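Tistby opens up its gripper setup routine, simulation and all

September 15, 2021 - FOR IMMEDIATE RELEASE

Hi everybody, Carys Gronow here from the cell support team at Tistby. They usually let somebody from marketing write these, but this one is about my own little corner of the shop, so I asked for the keyboard!

Starting today we're giving away the full setup and care routine for the Rundon cell, our three-finger gripper station. Up to now you only got it if you bought a service plan. It's 19 pages long, it's free, and it comes with the simulated version of the cell that my team uses before we lay a hand on the real one.

I've been putting Rundon cells together for seven years, and most of the calls I get are about fingers. One pad sits a hair lower than the others, the grip goes lopsided, and the customer starts swapping motors (please don't start with the motors). So the routine begins with the fingers wide open over a bare floor in the simulator. You check the spread, you check the angle of the wrist view, and you save that pose as your home. Then you do the same on the real machine and compare the two.

After that comes the hands-on part - wiping down the pads, checking the finger screws, looking over the cable where it bends, and running the open-and-close cycle 281 times with nothing in the grip. Yes, 281. Iman Zaki, who wrote our first test script, picked that number and we have never changed it. The whole thing takes nearly 2 hours the first time through.

"I used to keep the settings on a sheet taped inside the cabinet door," says Nhi Trương, who looks after the cells at Furtado. "Now I open the saved pose and I know where I stand before I pick up a wrench."

Big thanks to Định Sầm for the chapter on pad replacement, which got rewritten more times than he'd like me to say. A second part, on the wrist joint and its cabling, is planned for November.

Current Rundon owners can ask their Tistby support contact for the files. If you're not a customer, write to our front desk and put "finger routine" in the subject line so it lands with me.

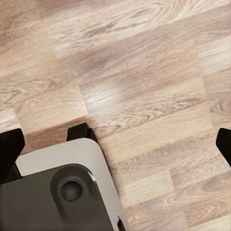 Open fingers over a bare wood-look floor in the simulator. Image: Tistby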